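Project Report: Planning the Equipment for a Two-Arm Practice Station
Varament Technical College, Robotics Elective, Term 2

1. What we set out to do

Our team got the part of the project that sounded dull at first and ended up being our favorite — the shopping list. The elective wants a second practice station for two-arm handling, and somebody had to work out what it needs, what it costs to keep going, and what can be borrowed from the first one. We spent 14 sessions at the existing station before we wrote a single line of the budget, and we would do it that way again.

2. Arms, grippers and spares
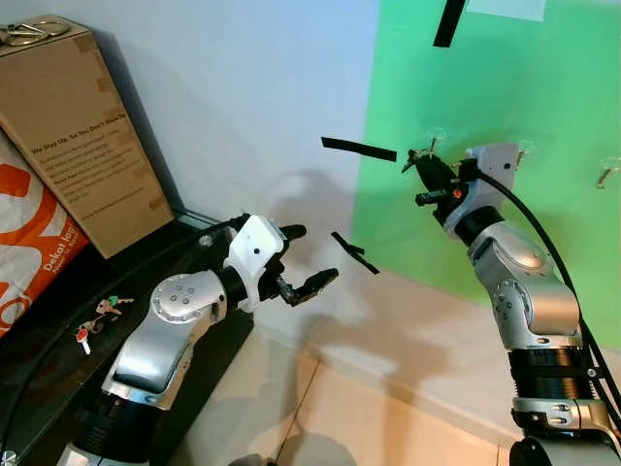 The arms take the largest share of the money, so we began with everything that hangs off them. Two suppliers sent us quotes, Pistari and Oroneck, and both priced the grippers separately from the arms, which surprised us. We chose two-finger grippers for both sides. A matched pair means one set of spare fingers covers everything! Cables got their own line after we looked at how the black one runs from the wrist housing down the outside of the right arm. A cable in that position moves every time the arm does, so we want a spare for each side and a bag of soft ties. Oroneck's lead time was 14 days and Pistari's was 20, and we went with Oroneck for the wrist parts.

3. The cheap stuff matters too

Practice objects almost didn't make it into our first draft. We had pictured ordering a proper kit of test blocks, but the kit cost more than a whole set of spare fingers. Household things do the job beautifully and give you much more variety. Transparent suction-cup hooks are great because they go up on a smooth panel and the layout can change between sessions. Keys are small and flat, and every one is a slightly different problem for a gripper. We also like colored key heads, red and green especially, as they make it easy to agree on which key you mean when two people are planning a run.

Our list has 8 kinds of object, nearly all from a regular store. A large woven shopping bag is on it, and so is a tall cardboard box, which costs nothing if you ask at the mail room.

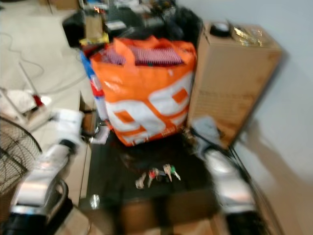 4. Table, wall and floor space

We measured for the table last and should have done it first. Both arms need room to reach the middle without meeting, and the Sukprasert room is narrower than its floor plan says. Our revised plan moves the station one bay closer to the outlets — a shorter cable run, and one less extension cord to buy. We left the lighting line open until the table is in place.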